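Progress report from the Plallow kitchenware library, May
To: Letay Adugna, Dinsa Fund

Hi Letay,

Another stretch done, and a good one! The lending shelves at Plendport are up and running, and we've had 90 households sign up to borrow kitchen things – pans, mixing bowls, the big stockpots everyone wants for family parties. You asked me to keep this short, so I'll try (no promises).

Money first. We've spent $2,070 of the grant so far, nearly all of it on shelving, labels and a decent second-hand dishwasher. The dishwasher was a bit of a saga. It came over from Brukport with the wrong hose, went back, came over again, and now runs twice a day without complaint. I still have the receipts in an envelope and will scan them this month.

Loans are going out faster than I planned for. We had 21 items come back late, mostly baking trays, and people were really nice about it when I called. I'd like to try longer loans over the summer and see if that sorts it out. 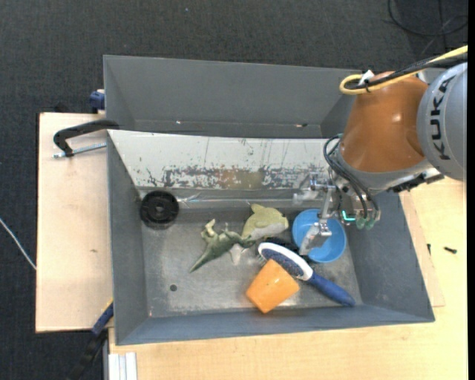 Sorting is the part I most want to improve. Returned things get mixed up far too easily, and I spend whole mornings putting bowls back with bowls and lids back with lids. I'm keen on strong colors for the everyday pieces, like the round bright blue bowl, which is so easy to pick out against the dull gray metal of the bin. The scuffed gray floor in there makes a good test, too – if a color shows up on that, it'll show up on our shelves!

Next up are 2 open evenings for new borrowers, and a proper list of what we own. I'd also love to move a little of the labels money over to bowls, if you're happy with that. Let me know and I'll put in an order.

Plallow kitchenware library, Plendport | Contact us | Copyright Plallow | Back to top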